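Camacho Court Residents' Association
Minutes of the general meeting, April 8, 2022

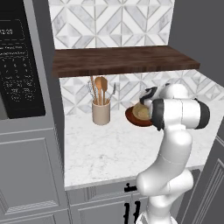 Kitchen counter with utensil crock and plate

Chair: Doğukan Ağca
Minutes: B. Pundus
Apologies were received from the residents of units 4B and 7A.

1. Minutes of the last meeting
Approved with one correction. Under item 5, "front gate" should read "side gate."

2. Water pressure on the upper floors
Residents on the top floor reported that pressure is still low in the mornings. Wirkard checked the booster pump and found a worn valve. The part is on order. Mr. Ağca will ask Wirkard for a firm date and post it in the lobby. One resident asked whether the fault could have caused the noise in the riser last winter. Wirkard thinks this is unlikely – the noise came from a loose bracket, which has been fixed.

3. Laundry room
The second dryer is working again. The card reader still rejects some cards on the first try. Cledico has offered to replace the reader under the service contract, and the meeting agreed to accept. Residents with unused credit should write down their balance before the change.

It was proposed that the room stay open until 11 p.m. The residents of 1A and 1C objected on account of noise through the wall. After discussion the closing time was left as it is. The sign on the door gives the wrong hour and will be replaced.

4. Bicycle storage
There are 18 hooks and all of them are taken. Several bicycles have flat tires and do not seem to be in use. Tags will be put on every bicycle. Owners should remove the tag and return it to the office with their unit number. Any bicycle still tagged at the end of June will be moved to the basement cage.

A request for a second rack by the side gate was discussed. The fire lane has to stay clear, so the rack would need to go on the grass. B. Pundus will measure the space and report back.

5. Hallway lights
The timer on floor 3 switches off too early. Wirkard will adjust it on the same visit as the pump repair. There was some support for motion sensors on all floors, but no price was available. Deferred.

6. Money matters
The cost of the new side gate lock was $148, paid from the repairs fund. The meeting approved the payment. There was a question about why the lock was not covered by the warranty on the gate. The warranty covers the hinges and frame only.

Monthly dues will not change this year. Two units are behind and have been sent letters.

7. Other business
Unit 5C asked that packages not be left on the stairs. A shelf near the mailboxes was suggested – Mr. Ağca will look for one that fits under the window.

The recycling bins were missed on the last pickup. The city has been called and the bins have since been emptied. Cardboard must be flattened.

8. Next meeting
To be held in June in the same place. Items for the agenda should reach the office a week ahead.

The meeting closed at 8:40 p.m.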